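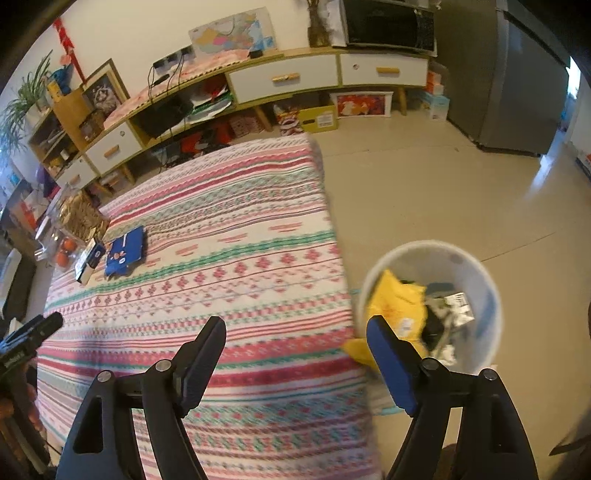
Table cleanup, trash into the bin. Two hand-held grippers, one striped tablecloth.

Okay, budget thread! A few of you asked what we're buying for the next stretch of gripper work and how we decided. I spent most of May inside a spreadsheet and I'm weirdly happy about it, so get comfortable.

First, what the money is for. We record people doing ordinary chores with hand-held grippers, in ordinary rooms, and the recordings go toward training an arm that we haven't bought yet. That last part matters a lot for the plan. The arm is the big scary line and it sits at the very bottom of the sheet.

Where we are now: 2 working grippers, which makes one pair. One pair means one person recording. If a jaw pivot gets stiff the whole afternoon goes to fixing it, and the person who gave us their living room gets to watch us do it.

So line one is more pairs. We're going to 6 grippers, three full pairs. Two pairs out recording and one on the bench being cleaned or repaired. I went back and forth on buying a fourth pair and decided I'd rather have the parts.

Quotes! I asked three shops. Sonum came in lowest per unit, but the fingertips are molded on, so a worn pad means a new finger. Plakero was a bit higher with fingertips that come off with a screw. Ogola never sent a price for fewer than twenty, and we don't need twenty of anything.

We went with Plakero. I know the cheaper quote looks better on page one of a proposal. But pads are what we go through, and I'd much rather order a bag of pads than a box of fingers.

Speaking of pads, 34 spares are in the budget. Zhenhua Pan did that math from our repair notes and then added a few for the ones that roll under somebody's fridge. Best line in the whole sheet, in my opinion.

Color note, because I get excited about this stuff: I want left and right fingertips in different colors on every new pair. Going through hours of footage is so much easier on the eyes when you can tell at a glance which finger is which.

Things I forgot in the first draft and had to go back for:
Hard cases (grippers in a tote bag, never again)
Memory cards
A second charger
Thread locker for the pivots
Shipping both ways, with import fees
Batteries, which always cost more than I think they will

Also forgot: props. Chores need stuff. Wrappers, bags, fruit, small boxes, cups. It's a tiny number, but if you don't give it a line it comes out of someone's pocket, and that someone is usually me.

Storage is the line people argue with. Three pairs will fill drives a lot faster than one pair does. We priced a rack unit from Dongate and a plain stack of external drives. The drives win for this year. If we're still going at this pace next year I'll happily eat my words and buy the rack.

Then hours. Please budget hours! Somebody has to set up a room, record, put it all back the way it was, and do it again. Soft things like wrappers and plastic bags need a lot of takes, and I'd count on the setup taking longer than the recording until you've done a few homes.

We pay hosts for use of their rooms. That was a small note at the bottom of the first sheet and now it has its own row. Real kitchens and real living rooms are what we're after, and a rented studio would cost more and give us less clutter to work with.

So, the arm. Zhenhua wants to rent one for a month before we commit and I've come around to it. Rental goes in this budget and purchase goes in the next one. I'd love to know the reach we need before signing anything, especially for bins on the floor next to a table. That's a long way down for an arm clamped to a tabletop.

Order goes in once the Plakero quote is refreshed, the old one has expired. I'll post the blank version of the sheet when I've cleaned up my notes in the margins. If you've bought grippers in small batches, tell me what you wish you'd put on the list. I've still got room in the miscellaneous row!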